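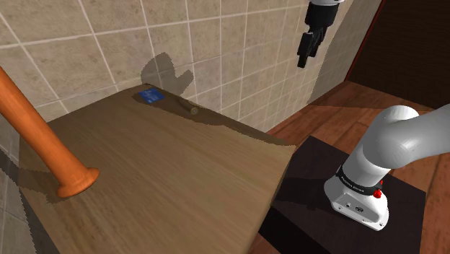 25 September 2024

Cookbook proofs, Lerkard manuscript, recipe testing. Second round on the braises.

Ynyr wants to sign off the chapter. I don't. He says 20 of the 28 recipes came out fine with the home testers, and the rest is "tester error." I read the forms last night. Several of those 20 are marked fine by people who swapped the cut of meat, used stock in place of water, or skipped the resting step. A recipe that works when you cook a different recipe hasn't been tested.

Made the lamb with dried limes myself this morning, exactly as written. Text says onions golden in 8 minutes. Mine took 20 on medium, and I wasn't being shy with the oil. Every cookbook lies about onions, but I'd like ours to lie less. Limes: pierced as told, still too bitter for me. Bảo Tạ liked it. Bảo also likes burnt toast, so put that down as half a vote.

Agent's note (forwarded from Jonora) says the headnotes are "the heart of the proposal" and should run longer. Maybe. The one for the lamb is already 47 lines and never mentions the size of the pot. I'd trade a grandmother for a pot size.

Salt: still no brand or type given anywhere. A tablespoon of what? Asked in the margin on the last round too, no reply.

To do
- redo lamb, limes in for the last half hour only
- new tester forms, with a line for "what did you change"
- Bảo to retest the beans, old beans and fresh
- ask Ynyr where the November deadline came from. I can't find it in the contract.

Chapter stays open.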